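Teaching by Remote Control: Pictures from the Druvar Bench

This page collects pictures from our work on remote demonstration. A person moves two robot arms from a distance, the computer records the motion, and later a program learns from these recordings. We practice first in the simulator, because a mistake there costs only time. The exercise on this page is the bowl task, and for it we want 200 good demonstrations before we move to the real table.

Maysoun Abu Hammour wrote the task sheet and made the first recordings. Munther Salameh checks each one at the end of the day and removes those where the operator hesitates too long. From my first eight he kept three, which was fair.

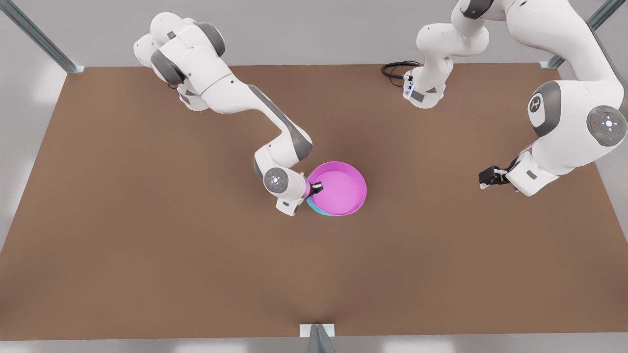
The rim is the most difficult part for a new operator. With your own hand you feel when the bowl is held, but with the controllers you must trust your eyes. Maysoun's advice is to come to the rim slowly, stop, and only then close the fingers. I also learned to decide early what the second arm should do – if it has no work, keep it open and away from the bowls.

We name our recording sets after the operator stations. Ollis is the older station, with stiff handles, and it gives slow and very even motion. Srour is lighter and faster, but the small shaking of the hand is more visible in the data. I prefer Ollis for the bowls.

The next set will be recorded in December on Srour, with seven operators who did not try the task before. Notes on the replay tool, Lerkix, are on a separate page.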